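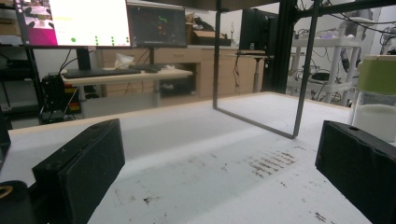 4.2 Costume and slogan in the Neketti campaign

The group Neketti was formed in Plallton by residents who opposed the plan of the company Laltex to close the public footpath along the river. From its first public meeting the group used costume. The members came dressed as signposts, each with a cardboard arrow on the head, and stood in the corridor of the town hall while the councillors walked between them. Marchetti and Rizvi attended most of these actions, and the field notes of both authors are used in this section.

The material consists of 359 leaflets, banners and placards, together with 20 interviews with members of the group. We coded each item for its main tone. Of the 359 items, 182 were coded as humorous. The other items were mostly factual, for example maps of the path or the text of the planning notice. Items in which the two coders did not agree were discussed until one code was chosen, and this was necessary more often for the placards than for the leaflets. A placard with only the words "Mind the Gap in the Plan" was first coded as factual by one of us.

Öztürkmen, a retired teacher and the speaker of the group at that time, explained in her interview that the costumes were first a practical matter. The meeting room had few places for the public, and a person with an arrow on the head was difficult to overlook from the platform. The humorous meaning was added later, when a local newspaper printed a photograph and called the members "the walking signs". The group then took this name for its own leaflets.

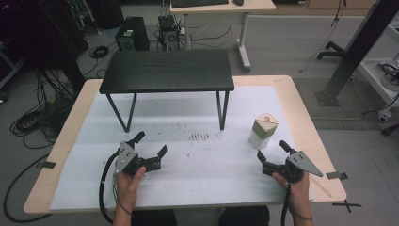

Figure 3. Small dark table standing on a white mat, with brown crumbs in front of it.

The petition followed in October and received 1,415 signatures. It was handed over on 2021-11-22, again in costume, but the text of the petition itself contains no joke and is written in a very formal style. Several interviewees saw a danger in mixing the two. One of them said that "a councillor can laugh at us and then feel that he has answered us". Others did not share this worry and wanted a song to be read out with the petition. The song was sung outside the building.

We therefore find a division of tasks between the forms of protest. Humour was used where the group needed to be noticed, and it was mostly left out where a written reply was expected from the council. How far this division was planned is less clear from the interviews, and we return to the question in Section 5.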